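Home | Shop Notes | Bench Tips | Cleaning | Storage | Archive

May - by the Nosemico workshop desk

Looking after a small arm with a camera at the wrist

We run one small arm in the back workshop, on a Nuva base with a Tokarz two-finger gripper. It fetches parts from a shelf and hands them to the bench. It has a camera at the wrist, looking out between the fingers, and it finds its place in the room from square printed markers. Most of the trouble we have had came from dirt, glare or a marker that had shifted. The tips below are in the order we do the work.

Before you start

Park the arm, switch off the drive power and wait for the brakes to click. Leave the camera powered if it has its own supply, so you can check the view as you go. Write down the offset number on the settings page before changing anything. Ours was 3022 when the cell was set up, and having that number on paper has saved us an afternoon more than once.

Cleaning the lens

Blow off loose dust first with a rubber bulb. Canned air held at an angle will spit, and the spots are hard to get off. Then use a clean microfiber cloth with one drop of lens fluid on the cloth. Wipe from the middle out. Do the lens every 14 days, or sooner if someone has been sanding.

If the picture is still soft after cleaning, check the focus ring. On ours it is held by a set screw that works loose. Snug it with a small hex key and put a dab of nail polish over the head.

Cleaning the fingers

Wipe the fingers with a damp rag and a little dish soap, then a dry rag. Skip solvent on rubber pads. It makes them swell and later they crack. Open and close the gripper by hand, if yours allows it, and feel for a gritty spot. Grit usually sits in the slide, behind the fingers, where a soft toothbrush will reach it.

Check that both fingers move the same distance from center. A gripper that closes a hair to one side will still pick things up, but it will nudge the part on the way in, and tall thin parts fall over. Two thin shims fixed ours.

Markers

Print markers on matte paper. Glossy paper throws a white patch under shop lights and the camera loses the pattern. A laser print is better than inkjet in a damp shop, as the black stays black.

Leave the white border on when you trim. The software needs light space around the black square, and a marker cut right to the black will drop in and out for no clear reason. If the surface behind is dark, leave a wider border.

Stick the marker on something flat. A curved post or pipe bends the pattern. If a post is all you have, mount it on a square block and use the flat face of the block. Glue stick is fine for a trial. For keeps, we use a thin spray adhesive and roll it down with a wallpaper roller from one edge - bubbles show up as wobble in the position reading.

Wipe markers with a dry cloth only. When one gets gray or scuffed, print a new one at 100 percent scale and measure it with a ruler before it goes up. Printers like to shrink things to fit the page.

Checking the view

Drive the arm slowly to a spot where a marker sits between the open fingers. Look at the live picture. The edges of the squares can be a little soft and the reading will still hold, but a picture that smears while the arm is standing still means a loose camera bracket.

Bright walls and ceilings are worth watching too. With a lot of white behind the marker, automatic exposure may drift. We lock the exposure by hand at 9 on our camera's scale and leave the overhead lights on whenever the cell is running.

Repeat the check 2 times, backing the arm off in between. If the readings agree, you are done. If they don't, tighten the bracket screws, then the wrist flange, and go around again.

Cable

The camera cable runs along the forearm under Fallier hook-and-loop ties. Leave a loop at the wrist big enough for a full turn - tight cable breaks just behind the plug. Change the ties when the hooks fill up with lint.
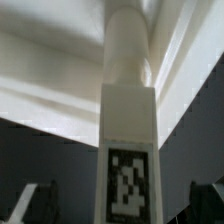
Marker on the white upright, from the wrist camera, with a gripper finger on each side.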